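Probert open day at Brestgate: anybody else go?

Forum: Shop Floor and Automation > Visits and Demos

gantrygoblin
Thursday, January 28, 2021
I've been meaning to write this up for a while. Probert opened its Brestgate site in November, small groups, masks on, sign up for a slot. I went because our plant manager keeps forwarding me their brochure for the Prostden arm and I wanted to see one do something that wasn't edited.

The brochure says "household-ready handling." I'd like to know whose household. I took notes at each station, so I'll go in order.

1. Reaching near a box
A two-finger gripper working right up against an off-white boxy thing on a white table. Marloes Aerts did the talking. Her point was that the wrist camera lets the arm see its own fingertips and work in close to a hard edge without hitting it. OK, but hard white objects on a hard white table don't tell me how it does in a real kitchen or on our packing line. I asked what happens if the box gets nudged an inch between tries. She said it should cope. I asked to see that. She said we were on a schedule. The pads are the part I'd order, if they sold them separately. Plain gray, flat, set face to face. I've been trying to get our tooling vendor to make something that simple for two years.
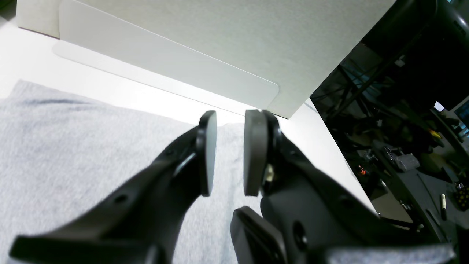 2. Folding
The one everybody came for. They'd tell you the arm folds shirts. What I watched in my slot was 14 minutes of an arm and one T-shirt, with an operator stepping in twice. It did get to a folded shirt. So does my kid, in less time, with worse corners. I asked how many shirts the thing had been trained on and got the number 359, then a different presenter told me that was runs and not shirts, so I don't know what 359 is.

3. Low light
They brought the lights way down to show the camera can still find things. Best idea of the day and the one they spent the least time on. Pale cloth on the table, a clear round thing lying on it that I could hardly pick out myself, and the fingers closed up tight in front of it. Clear plastic is hard. I know because we ship trays of it. I wanted to see pick after pick after pick and we got moved along. If they can really do clear parts in bad light, that should be the whole brochure.

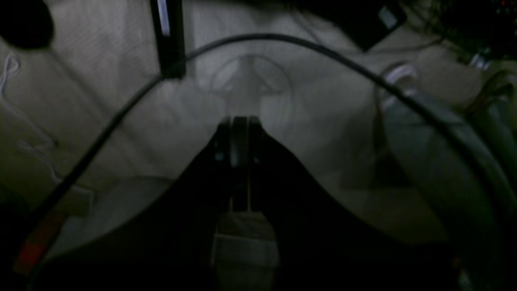
tin_snips
I was in one of the later slots and I think you're being rough on them. Low light ran longer for us and I'd call it decent. It wasn't perfect. It lost the part a couple of times and Marloes said so out loud before any of us did, which is more than I get from most vendors. Nobody promised a finished product. It's an open day.

gantrygoblin
The brochure promised a finished product. "Household-ready," page one. I'm holding them to their own words. I'll give you that she was straight when she was asked a straight question. It was the guy with the slides I had trouble with.

millwright_dee
Did you get a look at how they run the cable on the arm? We had a Gendinbridge cell in for a trial and the loop snagged on everything. Ended up zip-tied to within an inch of its life and then it couldn't rotate.

gantrygoblin
Dee, big loose loop. Comes up in an arch and goes right across what the wrist camera sees. Fine on a demo table. I asked if that's how it ships and was told the cabling is "still being looked at." Put that next to household-ready.

tin_snips
Every demo cell on earth has a loose loop. You want slack while you're changing things every day. Judge the shipping unit when there is one.

millwright_dee
Slack is one thing. If it's in front of the camera I'd want to know whether the software is trained to ignore it, and what happens when somebody reroutes it. That's what bit us with Gendinbridge.

gantrygoblin
That is a better question than any I asked. Write to them, they're quick with email.

More on the shirt, since I got two private messages about it. It was an ordinary heather gray tee with big black letters on it, on a big white table, only a gray plastic housing at one corner nearby. By the end you could read GGING FAC along the one edge and that was all that was left of the print.

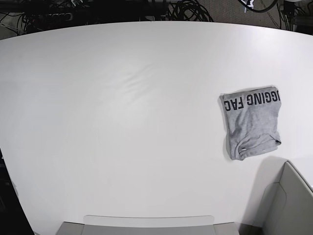
Bold letters on a plain shirt give a camera a lot to hang on to, is my guess. I asked if they'd try it with a plain white one on the same table and was told that was "on the list." Same answer for inside-out, for a button-up, and for a shirt out of a basket with other shirts. It's a long list. I also asked what one fold costs in operator time and got a shrug. We have 12 people on our packing line and every one of them can handle a bag they haven't seen before.

lowbay_len
Did they say anything on price?

gantrygoblin
Not a number. "Depends on configuration." I left my card and they've called me three times, so there's a sales department at least.

lowbay_len
Ha. Same here and I didn't even go, I just downloaded the spec sheet.

tin_snips
For what it's worth I'd go again. I've been to plenty of these where the arm sat behind glass and waved. They let us stand close and ask things, and it failed in front of us. I'd take that over a clean video any day.

gantrygoblin
No argument there. I'd go again too, if they let me bring the shirt. And a stack of our clear trays.

millwright_dee
Sent them the cable question this afternoon. Will post what I get back.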